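Rewi Two-Arm Bench, Frame and Curtain Kit
Item no. 3031

2 min read
5 shares

The Rewi is a tabletop stand for two small robot arms that face each other across a square work surface. It was drawn up at the Clotberg shared workshop and is now sold by Vokell as a kit for people building at home or in a club room. Arms, grippers and controllers are not in the box.

The table is matte black. Each arm base mounts at its own edge of the table, on opposite sides, and both grippers can reach the middle. Black fabric closes in the space behind and beside the work. With the fabric up you get far less trouble from windows, and the cameras have a plain background behind whatever is on the table.

What you get

Frame posts and rails, precut
Black tabletop, square, with corner brackets
Black fabric panels with gray mounting clips
Bracing wire with turnbuckles
Two mounting plates for arm bases
Bolts, washers and a hex key

What you need to add

Two arms with their own power supplies
A computer and cameras
Cable ties, more than you think

Assembly

Plan on an afternoon with a helper. Bolt the frame together loosely on a flat floor, square it, then tighten. The tabletop goes on next and is held by the brackets. Run the two bracing wires across the back as an X and take up the slack at the turnbuckles a little at a time, going back and forth between them. If you pull one side all the way first the frame will go out of square and you will be loosening bolts again.

Hang the fabric last. Start at the top corners and clip along the seams. It should hang straight but does not have to be tight.

Leave a loop of cable at each arm joint and move the arm through its full range by hand before you power it. Cables that look fine at rest can catch at full reach.

Using it

Most of the testing at Clotberg has been done with kitchen things: pans, bowls, a kettle, toy vegetables, foam cubes. Small light items tell you more about your gripper settings than heavy ones. Light trays tend to slide when a finger brushes them, so put a square of shelf liner under anything you want to stay put.

Glossy lids and glass give bright spots under a single lamp. Two lamps set wide apart work better - keep them outside the fabric.

The kit weighs almost 40 pounds in its carton. It fits on a sturdy workbench or on the Ciltila rolling base, sold separately. Lock the casters before running the arms.

Changes from the first batch

The wire is thicker, and the clips now have a screw in place of a spring. Owners of first-batch kits can order the clips alone. Write to Johanna Berchtold at the parts desk with your order number. The next batch ships in April.

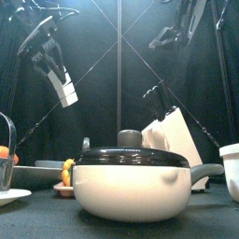
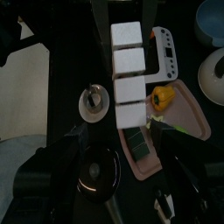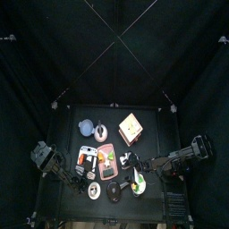 Rewi bench with kitchen items on the table. Bracing wires visible in the first and third pictures.

2 comments

Contact Vokell | © 2019 Vokell | Back to top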